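개정일 2020-06-29 · 담당 Darragh Fahy · Clistent 시뮬레이션 작업 지침

# 4장. 가구 앞 접근과 서랍 조작

이 장은 Clistent 시뮬레이터에서 양팔 이동 로봇을 서랍장, 사이드보드 같은 낮은 가구 앞으로 보내고 서랍을 조작하는 절차를 다룬다. 대상은 Tendthorpe 시험실의 원격 조작자와 기록 검토자이다. 실물 로봇은 9장을 따른다. 이 장의 거리와 속도 한계는 시뮬레이션용이며, 실물 운전의 안전 기준으로 옮겨 쓰지 않는다.

규칙의 강도는 다음과 같이 표기한다.

- **필수**: 지키지 않은 기록은 반려한다.
- **권장**: 지키지 못했으면 작업 메모에 남긴다.
- **참고**: 조작자가 판단한다.

## 4.1 시작 전 준비

1. 프로젝트 목록에서 Lenihan 작업 세트를 연다. 이전 작업의 장면이 남아 있으면 저장하지 말고 닫는다. (필수)
2. 장면을 불러온 뒤 물리 계산을 일시 정지 상태로 둔다. 화면 아래쪽 상태 줄에 '정지'가 표시되는지 확인한다. (필수)
3. 장면 번호와 작업 지시서의 번호를 대조한다. 번호가 다르면 장면을 고쳐 쓰지 말고 지시서를 발행한 사람에게 돌려보낸다. (필수)
4. 로봇 양팔을 '준비' 자세로 놓는다. 한쪽 팔만 쓰는 작업이라도 두 팔 모두 같은 자세에서 시작한다. (필수)
5. 그리퍼를 한 번씩 열고 닫는다. 완전히 열었을 때 손가락 간격 표시가 76 mm여야 한다. 값이 다르면 도구 설정 파일이 구판이므로 새 파일로 교체한다. (필수)
6. 머리 시점과 양쪽 손목 시점을 모두 켠다. 손목 시점이 하나라도 검게 나오면 시작하지 않는다. (필수)
7. 물리 계산을 시작하고 물체가 모두 멈출 때까지 기다린다. 가구 위의 작은 물건은 장면을 연 직후 조금 움직이는 경우가 있다. (권장)

> **참고** 5번 점검은 장면마다 한 번이면 된다. 같은 장면에서 시도만 반복할 때는 생략할 수 있으나, 도구를 바꾸었다면 다시 한다.

## 4.2 접근

접근 구간은 로봇이 움직이기 시작한 때부터 몸체가 가구 앞에 완전히 멈출 때까지이다. 이 구간에서는 서랍과 그 위의 물건을 건드리지 않는다.

1. 경로를 정하기 전에 시점을 천천히 좌우로 돌려 주변 가구를 확인한다. 스탠드처럼 가늘고 기울어져 보이는 물체는 받침의 위치까지 확인한다.
2. 몸체를 가구 정면으로 돌린다. 비스듬히 다가가다가 마지막에 회전하는 방법은 쓰지 않는다. (필수)
3. 양쪽 팔꿈치를 몸체 폭 안으로 모은다. 그리퍼는 머리 시점에서 보이는 위치에 둔다.
4. 주행 속도를 '저속'으로 바꾸고 전진한다.
5. 몸체 앞면과 서랍 앞면 사이가 343 mm가 되면 멈춘다. 거리 표시가 343 mm보다 작아졌으면 뒤로 물러났다가 다시 맞춘다. (필수)
6. 완전히 멈춘 뒤 주행 잠금을 건다. 잠금 표시가 켜지기 전에는 팔을 뻗지 않는다. (필수)

> **주의** 머리 시점에서는 몸체 윗면이 화면 아래쪽을 넓게 가린다. 몸체에 가까운 바닥은 이 시점만으로 판단하지 말고 거리 표시와 손목 시점을 함께 본다.

> **주의** 그리퍼가 가구 앞면과 겹쳐 보인다고 해서 닿은 것은 아니다. 접촉 여부는 접촉 표시로 확인한다. 반대로 화면에서 떨어져 보여도 접촉 표시가 켜져 있으면 닿은 것으로 처리한다.

## 4.3 조작 전 시점 확인

주행 잠금을 건 뒤, 팔을 뻗기 전에 머리 시점에서 다음을 확인한다.

- 양쪽 그리퍼가 모두 화면 안에 있는가
- 대상 서랍의 앞면이 그리퍼에 완전히 가려지지 않았는가
- 상판 위의 물건이 서로 구분되는가
- 가구 오른쪽과 왼쪽에 팔이 지나갈 공간이 있는가
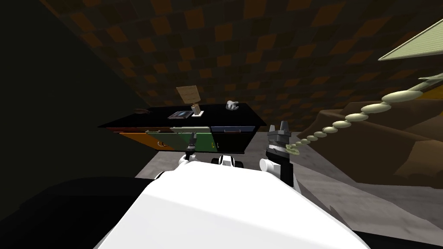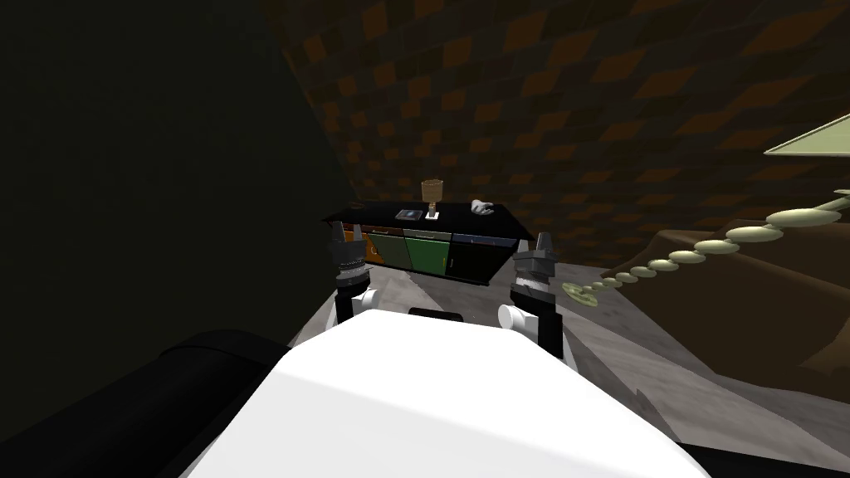
## 4.4 대상 서랍 지정

서랍은 지시서에 적힌 색으로 부른다. '왼쪽에서 두 번째' 같은 순서 표현은 단독으로 쓰지 않는다. 시점에 따라 서랍 일부가 가려지거나 인접한 색이 한 면처럼 보일 수 있고, 그때 조작자와 검토자가 서로 다른 서랍을 세는 일이 생긴다.

1. 지시서의 색과 장면 정보 창의 서랍 이름을 대조한다. (필수)
2. 화면에서 대상 서랍을 선택한다. 테두리가 켜진 서랍이 지시서와 일치하는지 본다.
3. 그림자 때문에 색이 분명하지 않으면 조명을 바꾸지 말고 정보 창의 이름을 따른다. (필수)
4. 손잡이가 보이지 않으면 시점을 옮겨 찾는다. 세 번 옮겨도 찾지 못하면 '손잡이 미확인'으로 기록하고 시도를 끝낸다.

비슷한 색이 둘 이상 있으면 밝고 어두운 정도를 함께 적는다. 예를 들면 '밝은 녹색', '어두운 녹색'으로 구분한다. 색 이름을 새로 만들어 쓰지 않는다.

## 4.5 서랍 열기

1. 대상 서랍에 가까운 쪽 팔을 고른다. 반대쪽 팔은 준비 자세로 둔다. (필수)
2. 그리퍼를 손잡이 높이에 맞춘다. 상판이 앞면보다 튀어나온 가구에서는 손목을 상판 가장자리보다 먼저 낮춘다.
3. 손가락을 열고 정면에서 곧게 접근한다.
4. 손잡이를 잡은 다음 접촉 표시를 확인한다. 손가락 양쪽에 모두 표시가 켜져야 한다. (필수)
5. 팔을 몸 쪽으로 곧게 당긴다. 몸체를 후진시켜 서랍을 당기지 않는다. (필수)
6. 열림 표시가 72%에 이르면 멈춘다. 지시서에 다른 값이 있으면 그 값을 따른다.
7. 손가락을 열고 그리퍼를 뒤로 뺀 뒤 위로 올린다.
8. 물체가 모두 멈출 때까지 기다리고 '완료' 표시를 남긴다.

> **주의** 서랍이 걸리면 힘 한계를 올리지 않는다. 한 번 놓고 다시 잡는다. 두 번째에도 걸리면 시도를 끝내고 '걸림'으로 분류한다.

> **주의** 상판 위의 물건이 떨어지거나 넘어졌을 때는 그 자리에서 바로잡지 않는다. 시도를 끝까지 진행하고 메모에 물건 이름과 시각을 적는다. 떨어진 물건이 서랍이나 로봇에 닿아 있으면 즉시 정지한다.

## 4.6 정지와 복귀

다음 경우에는 정지 키를 누른다. 확인을 위해 동작을 이어 가지 않는다.

- 팔과 가구 사이에 의도하지 않은 접촉 표시가 켜진 경우
- 두 팔의 거리 경고가 켜진 경우
- 물체가 가구나 바닥을 뚫고 들어간 경우
- 화면 갱신이 멈추었거나 조작 입력이 늦게 반영되는 경우

정지한 뒤의 순서는 다음과 같다.

1. 상태 기록을 저장한다. 저장하기 전에 장면을 초기화하면 원인을 확인할 수 없다.
2. 그리퍼를 연다. 손잡이를 잡은 상태라면 손가락이 완전히 떨어졌는지 손목 시점으로 본다.
3. 팔을 뻗은 경로의 반대 방향으로 되돌린다.
4. 두 팔이 준비 자세에 들어온 다음 주행 잠금을 푼다. (필수)
5. 몸체를 약 301 mm 뒤로 물린다. 후진 전에 시점을 돌려 뒤쪽을 확인한다.

물체 관통은 조작자의 과실로 집계하지 않는다. 장면 결함으로 분류하여 Clakberg 장면 관리 창구로 보낸다. 같은 장면의 남은 시도는 회신을 받을 때까지 보류한다.

## 4.7 기록과 검토

시도 하나에 기록 하나를 만든다. 실패한 시도도 지우지 않는다. 기록에는 다음 항목을 넣는다.

| 항목 | 적는 방법 | 구분 |
|---|---|---|
| 장면 번호 | 지시서와 같은 형식 | 필수 |
| 대상 서랍 | 색 이름과 정보 창 이름 | 필수 |
| 사용한 팔 | 왼쪽 또는 오른쪽 | 필수 |
| 결과 | 완료, 걸림, 손잡이 미확인, 정지, 장면 결함 | 필수 |
| 메모 | 물건의 움직임, 재시도 이유 | 권장 |

왼쪽과 오른쪽은 로봇을 기준으로 적는다. 바깥 시점으로 검토할 때도 기준을 바꾸지 않는다.

조작자는 자신의 기록을 검토하지 않는다. 검토자는 머리 시점을 처음부터 끝까지 한 번 재생하고, 접촉이 일어난 구간은 손목 시점으로 다시 본다. 결과 분류에 동의하지 않으면 원래 값을 두고 검토란에 다른 값을 적는다. 두 값이 다른 기록은 담당자가 판정할 때까지 배포본에 넣지 않는다.

화면을 캡처하여 보고서에 쓸 때는 색 보정이나 자르기를 하지 않는다. 시뮬레이션 화면이라는 표시를 보고서 본문에 넣는다. (필수)

### 5월 개정분에서 바뀐 내용

- 4.2의 정지 거리를 몸체 앞면 기준으로 통일하였다. 이전 판은 그리퍼 끝 기준이었다.
- 4.4에서 순서만으로 서랍을 지정하는 방법을 삭제하였다.
- 4.6에 입력 지연 항목을 추가하였다.

이전 판으로 작성한 기록은 다시 만들지 않아도 된다. 기록 머리말의 지침 판 번호를 그대로 두고, 정지 거리 기준이 다르다는 내용만 메모에 추가한다.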